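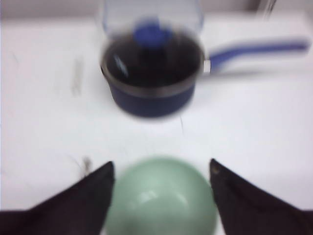
# How to find out whether a robot arm can put things away yet

Every April I test whether a machine can take over a chore I dislike, and every April I'm back at the sink by evening. This year's chore is putting a small item in a saucepan. A toddler can do it. Toddlers do it with your keys.

If you have a tabletop arm with two fingers and a wrist camera, you can run the same test at home. I used the Sirnley arm with the Zumel control software, version 32, and a patience budget I overspent on the first day.

## What you need

- An arm with a parallel gripper
- A light-colored table you don't mind scratching
- A saucepan with a lid
- One smooth round thing, small enough for the fingers to go around
- A notebook

Skip raw eggs. I know they're the obvious smooth round thing.

## Step 1: Set the table

Put the pan within easy reach of the arm, with the long handle pointing out to one side. If the handle points at the robot, it will find the handle, usually at speed. Clear away your coffee.

A plain white table makes the pan easy for the camera to pick out. It also shows every scuff you've ever made, so decide how you feel about that beforehand.

## Step 2: Do the round thing first

Leave the lid off to begin with. Open the fingers wide, come straight down, and close slowly. The grip wants to be at the widest part of the ball or just below it. Too high and it squirts out toward the pan like a watermelon seed, and no, that doesn't count as a delivery.

In Zumel, the closing force goes from 0 to 200. I ended up at 32. At 100 the arm held on beautifully and then wouldn't let go.

## Step 3: Slow the wrist down

With the camera on the wrist, every quick move turns the picture to soup. Handles double, edges smear, and the software starts making plans based on a pan with two handles. Halve the travel speed, then add a short pause before each decision. It will look like the robot is thinking. Let guests believe this.

## Step 4: Add the lid

Clear lids are where most of these projects go to die. The camera looks through them and sees whatever is behind, so aim for the knob. A knob in a strong color helps a great deal. If yours is clear too, wrap it in bright tape.

Lift straight up, move sideways, set down. Tilting the lid looks elegant and ends with it rolling off the table. The Flekholm forum has a long thread on this, mostly from people sweeping.

## Step 5: Keep score

Run 100 attempts before you tell anyone it works. Mark each one as in the pan, near the pan, or elsewhere. Change one setting at a time, even when you're sure you know what's wrong.

## So, can they do chores?

This one, slowly, on a table I cleared for it. Move the pan while the arm is reaching and things get philosophical. Washing the pan is still my department, and so is drying it.

If you'd like to try, save your settings after every session. I didn't, and did Step 2 twice.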